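Bowls again, and a bit of news from the Narkell project

Well, I promised I'd write up the stacking work before the summer got away from me, so I've made a pot of tea and here we are! We've now trained the two-arm policy on 900 demonstrations, and the change I'm fondest of is a small one: each arm gets its own wrist view, and we hide one of the two views at random in training, so neither arm leans too heavily on the other.
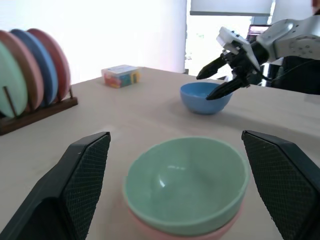 Kamrul Paul reckons the hiding matters less than I think, and that most of the gain comes from having more demonstrations. He may well be right (he often is, bless him), so we're running it again with the smaller set. For now it stacks the bowls properly in 85 per cent of trials, and nearly all the misses come when the second arm lets go too early.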